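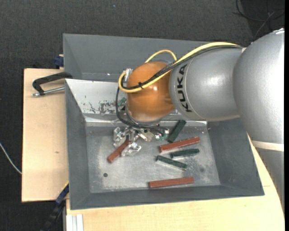 The KUKA arm at work over the nearer of the two bins, with red and green blocks.

Campus > Student Life > Clubs and Projects

Filed under: Student Projects, Engineering

Sorting blocks on Thursday evenings: a talk with the Saltadholm robot club

March 2026

The robot club at Saltadholm Technical College has 25 members this year, and most of them had never programmed an arm before September. Their project has the name Zudo. The task sounds easy: the robot must take blocks from one bin and put them in the bin beside it, and it must decide by itself which block to take first.

I visited the club room on the second floor of the Rekley building and spoke with the student who leads the programming group. She is in her third year and she asked me not to print her name, because she says the work belongs to all of them.

"People come in and they ask why it is only blocks," she told me. "Then I give them the keyboard and let them try. After one hour they do not ask any more."

The blocks lie in the bin as they fall. Some lie flat and some lean on a neighbor, and a block close to the wall is the most difficult. The sloping walls leave little space for the fingers of the gripper, so the club had to teach the program to come from a different angle. This part alone took the whole autumn.

"In the first version we always came straight down," she said. "It was fine in the middle of the bin. Near the wall we hit the metal, and you can hear it in the corridor. The teacher from the next room came two times."

Since then the group keeps a log of every attempt. When I visited, the log had 319 lines, all typed by hand, with the color of the block, its position and a short remark. Many of the remarks are only one word. I was allowed to read some of them, and "slipped" was the most common.

I asked her about the cables, which the newer members had mentioned to me with some respect.

"Yes, the cables. They must follow the arm, so they need a loop, but if the loop is too big it catches on something. We changed how we tie them in January, and then again in February. Now we have a rule that before each run one person moves the wrist slowly to both ends and another person only watches the cables."

The club meets once a week for about 3 hours. The first half hour goes to clamping down the boards and checking that the bins sit where the program expects them. A first-year student, who had joined us by then, said that he learned this the hard way.

"I moved one bin a little to clean under it," he said. "I put it back, I thought, in the same place. All evening the robot was wrong and everybody was looking for the mistake in the code."

In spring the club will go to the Panasiuk Cup, a competition for student teams where each team gets ten minutes and a bin filled by the judges. Last year Saltadholm finished second from the end. The programming leader does not hide this result, and the certificate hangs beside the door.

"This year I would like to finish our ten minutes without pressing the stop button," she said. "The place is less important for me. Well, for the others it is important."

She then excused herself and went back to the computer, where 2 members were disagreeing about whether red should go before green.

New members can join until the end of the semester. No experience is necessary, but the safety course must be completed before the first evening with the arm.

Related stories
Bridge-building team looks for a new workshop
What our students do in the summer break
Rekley building: new opening hours for the labs
Chess club starts a beginners' group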